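June, morning, choir rehearsal room and then the gallery

Tested the sound playback for the evening performance. Itzel wants the audience to walk between the large prints while the singers stand at the edges, so the speakers can't sit on the floor where we had them last time. Moved four of them up to the ledge. The low voices carry better from there. The high ones get harsh near the glass doors, and turning them down made the second movement disappear.

Hung felt behind the door speakers. Better. Chak-lun stood at the far end and could follow the words up to the passage with the bells, then lost them. We ran it again with the bells two steps lower and he had the whole line.

Settings to keep: delay on the rear pair 18 ms, front pair 20 ms. The 24 I wrote on the desk tape is wrong, please ignore it. File is Jerier 3758 on the shared drive. Don't use the older Druna mix, it still has the cough in it.

Lights: Rafia asked for the wall by the river prints to stay dim until the singers reach the stairs. I tried it with the cue on the last held note and it came too early. Moved it to the breath after. Oi-ling will call it by hand. 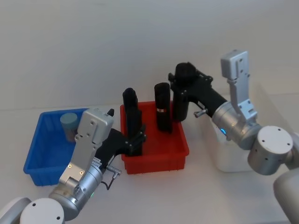
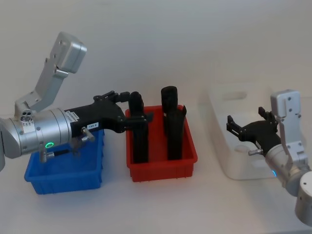
Bins on the white table.
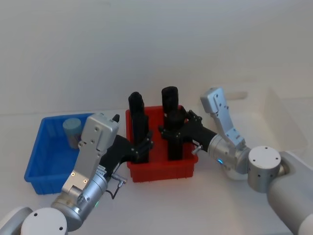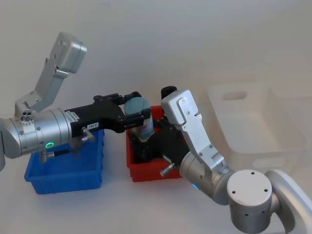 Still open: the singers have no clear sight of Ankica when they split into two groups. She suggested a second conductor on the stairs. I would sooner try a small monitor first, the stairs are narrow and the altos already pass there. Need to ask the front desk if the lobby fans can be off for the full hour. With them on, the quiet opening is gone past the third print.

Next run starts at the split, no costumes. Bring more felt and the long cable.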